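**Asunto:** Re: presupuesto para la segunda celda de doblado

Hola Torunn, hola a todos:

> Torunn Amundsen escribió:
> ¿Pedimos a Vedance la celda completa, o solamente los 2 brazos y montamos nosotros el resto? Necesito una cifra antes de febrero.

Yo prefiero solo los brazos. La placa de montaje la puede cortar Haris con el mismo plano, y las pinzas de Femeditz cuestan 551 euros cada una – el precio es sin transporte.

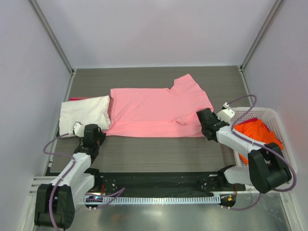 Para las cámaras de muñeca he puesto 292 euros en total. Falta la partida de cables y perfiles de aluminio, que Ayantu me debe confirmar. Con 1370 euros de reserva para recambios me quedo tranquila, pero si os parece demasiado lo podemos bajar.

Saludos,
Tamara Ilie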